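Zamora Robotics Club takes on the grocery shelf

The spring project is well underway, and the club room in Corville has never been busier! Students are working with a white robot arm set up right beside shelves of snack bars, crackers and tall white boxes.
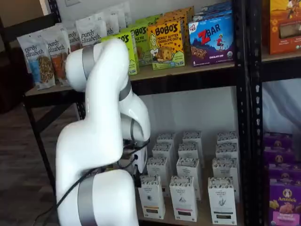 The challenge sounds simple – reach one box without knocking over its neighbors. Each team writes its own routine and keeps a log of every try. The logs passed 1578 entries in February, and we love how carefully the students read back through them.
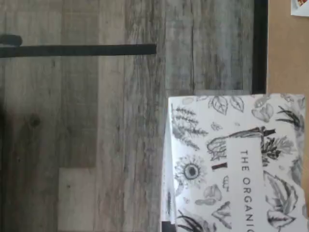
Close-up of the packaging, botanical drawings and all

Next up is the Faltelden Student Challenge, where the club has entered two teams. 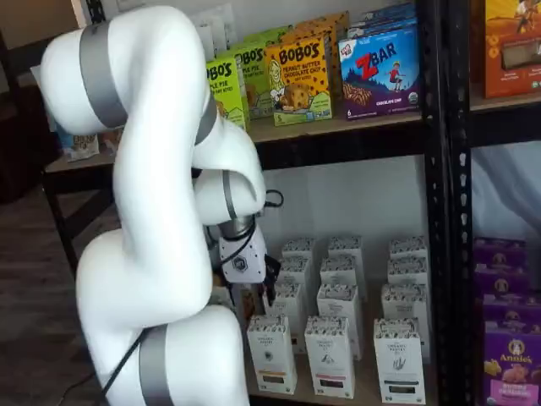

By the Dissanayake Newsletter Desk | Apr 6, 2022

Practice runs are open to families all month, so come by and cheer them on. New members are welcome too – no coding experience needed!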